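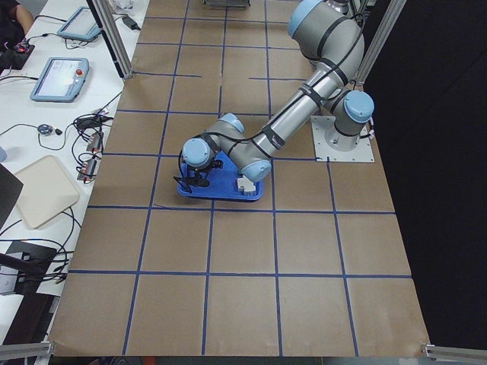
Kraft paper over a big table, laid out in squares with blue tape. The blue tray has its own spot on the grid.

Print this page | E-mail this to a friend

Cover the Worktable With Paper and Tape a Grid on It

A roll of brown kraft paper is the cheapest table cover I know of. It takes glue, pencil marks, paint drips and oil, and when it gets ugly you peel it off and put down another sheet. If you also tape a grid on it, you have a layout guide for sorting parts, cutting fabric, setting out kit pieces or anything else that needs to stay in order.

What you need

Brown kraft paper, wide enough to cover the table with some left over
Blue painter's tape
A long straightedge or a chalk line
A yardstick
Scissors and a utility knife

Putting down the paper

Wipe the table first and let it dry. Crumbs and sawdust under the paper will show up as bumps, and a pencil will poke through at every one of them.

Unroll the paper and cut it long. Turn it so the curl faces down. Leave it overnight with a few heavy books on the corners if you can wait. Paper fresh off the roll wants to spring back, and you will fight it the whole way if you tape it right then.

Tape the back edge first. Go to the front, pull the paper snug with flat hands, and tape that edge. Do the sides last. You will still get some creases, and small ones don't matter. The front edge is where most covers fail, from sleeves and belt buckles rubbing on it. Fold the paper under the tabletop and tape it from below if your table allows it. If you leave it loose it will curl.

If something is bolted or clamped to the table, cut the paper to fit up to it. Don't try to tuck paper under a clamp.

Marking the grid

Decide on the size of the squares before you open the tape. The squares should be a little bigger than the largest thing you set down often. Mine are sized for small parts, and the tray fits inside one.

Mark both long edges with small pencil ticks, then both short edges. Run the tape from tick to tick. Hold the roll in one hand and stick down the far end, walk the tape across without stretching it, and lower it all at once. Stretched tape creeps back and puckers the paper.

Do all the lines in one direction, then the other. Cut the ends with scissors. Torn ends lift, and so do short tails left sticking out past a line, so trim them or press them down with the back of a spoon.

Run one long line across the whole front of the table and keep everything behind it. That gives you a strip for your arms, your coffee and the pencil.

Trays

A flat plastic tray with a raised rim is worth having on any table where you handle small pieces. Blocks, screws and beads stay put inside the rim. Pick a color that shows up against brown. White pieces are easy to find on a bright blue tray and easy to lose on a pale one.

Set the tray against a tape line so you can put it back in the same place after you move it. Keep only what you are working on in it.

Changing the paper

I change mine every June and whenever there is a spill that soaks through. Pull the tape back low and slow, at a flat angle. Tape that has sat in a sunny window for months can leave gum behind. A rag with a little cooking oil takes it off, then wash with dish soap.

Save the cleanest part of the old sheet for wrapping or for lining a drawer.

Reader tip

Nuwan Weerasinghe writes that he numbers the rows in pencil along one side and letters the columns along the other, and keeps a list of what goes in each square. He gets 3 sheets from what is left of a roll by turning the paper crosswise and lapping the seams.

Filed under: Workshop & Garage > Tables and Benches > Cheap Fixes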